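Wavholm opens second-hand kitchen appliance library in Skallow

For release: March

A lending library for kitchen appliances opens to the public in Skallow this month. Residents will be able to borrow rice cookers, coffee grinders, slow cookers, bread makers and other electrical items for up to 7 days at a time, in the same way they would borrow a book.

The library is run by Wavholm, the household reuse charity, from its ground-floor rooms in the old Jasińska bakery on Mill Lane. Membership costs £2 a month. There is no further charge for borrowing, and no deposit is taken on items valued at under £61.

Wavholm has spent the winter collecting appliances from homes in and near the town. Many were given by people who were moving house, clearing a relative's kitchen or going back overseas after a period of work or study. Each item is cleaned, given an electrical safety test and checked for missing parts before it is put on the shelves. Items that fail the test are taken apart for spares or sent for recycling.

Hertta Vuorinen, who manages the library, said the idea came from the charity's furniture shop, where donated appliances had been piling up in the back store.

"People would bring in a sideboard and there would be a waffle maker in the bottom of it," she said. "We could sell some of them, but a lot of people told us they only wanted one for a weekend, to see if they would use it. They didn't want to buy it and they didn't have a cupboard to keep it in. Lending made more sense for them and it made more sense for us."

Rice cookers were the item most often asked for in a survey of shop customers, and they were also among the items most often donated. A good number of those donated were bought abroad, so their buttons and instructions are in other languages. Wavholm has decided to lend these as they are, with a printed card in English that goes out with each one and explains what every button does. Cards in Polish and Finnish will follow later in the year.

The cards have been written by Marcela Hudec, a translator who lives in Skallow. They follow the layout of the buttons on the appliance, so that a borrower can hold the card next to the control panel and read across. For a typical rice cooker with Chinese labels, the card reads as follows.

预约时间: Preset time. Use this to set a delayed start.
再加热: Reheat.
保温/取消: Keep warm, or cancel.
功能选择: Function select. Press to move through the cooking programmes.

The cooking time and start buttons are worded slightly differently from one maker to the next, and sometimes from one model to the next, so the card gives the exact characters for the cooker it belongs to.

Ms Hudec said that she had kept the wording short on purpose. "The first version had a page and a half on soaking rice. I took that out. If somebody has borrowed a cooker they want to know which button starts it and which button stops it."

Every appliance brought from overseas is checked for voltage before anything else is done with it. Those that are not suitable for use on a British supply are not lent. Where the voltage is right but the plug is not, a British plug is fitted by the charity's repairer, Mattes Oltmanns.

Mr Oltmanns also carries out the inspection when an item comes back. Borrowers are asked to return appliances clean and dry, and to bring back all loose parts together. For rice cookers this means the inner pot, the measuring cup, the spatula, the steamer tray if there is one, and the mains lead if it comes off. The inside of the lid should be wiped, including the plate and the steam vent, where starch tends to collect. The body of the cooker must never be put in water, and nothing should be poured into it unless the inner pot is in place.

"The pot is the part that goes missing," said Mr Oltmanns. "It gets washed up, it goes on the draining board, and the cooker comes back to us without it. So we now open the lid at the desk while the borrower is still there. It takes a few seconds and it saves a phone call."

Notes on cleaning rice cookers, with the lid open:

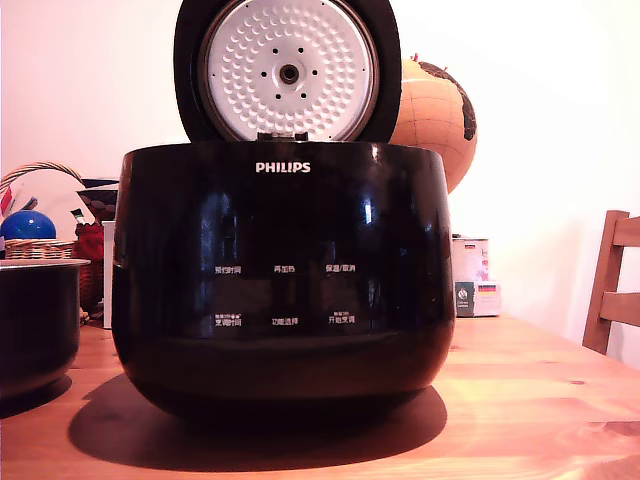
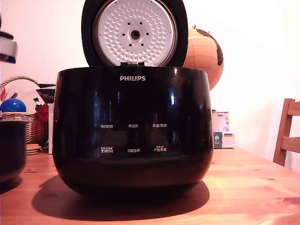
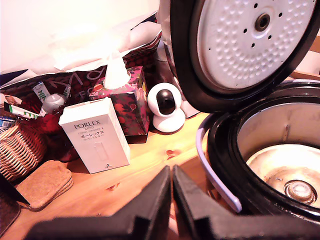 The fitting out of the rooms was paid for with a grant of £3,785 from the Meltent Fund, which supports repair and reuse projects in small towns. The money has covered shelving, a portable appliance tester, a sink unit and a year's supply of storage boxes. The borrowing desk and the two long tables were made from timber already held at the furniture shop.

Uwe Reinholz, who looks after grants at the Meltent Fund, said: "We were asked for a modest sum and could see what it would be spent on. The rooms are warm, they are on the bus route and there is level access from the street. We look forward to reading the lending figures after the first year."

Members may borrow up to 2 items at once. Loans can be renewed by telephone or at the desk unless another member is waiting. Late items are not fined, but a member with an overdue loan cannot take out anything else until it is returned. Accidental damage should be reported at the desk and will not normally be charged for.

The library is still accepting donations. Wavholm would especially like to hear from anyone with a dehydrator, a pasta machine, a jam pan or a large steamer. Microwaves, fridges, deep fat fryers and anything with a damaged lead cannot be accepted. Donors are asked to include the original instructions if they have them, in any language.

To join, bring proof of address to the desk between 10am and 4pm. Members under 18 need the signature of a parent or guardian.

Notes for editors

Wavholm is a household reuse charity based in Skallow. It runs a furniture shop, a weekly repair bench and, from this month, the appliance library.

Interviews with Hertta Vuorinen and Mattes Oltmanns can be arranged through the press contact, Ottmar Dreßler, at the Wavholm office on Mill Lane. Copies of the English instruction cards are available from him on request.

Ends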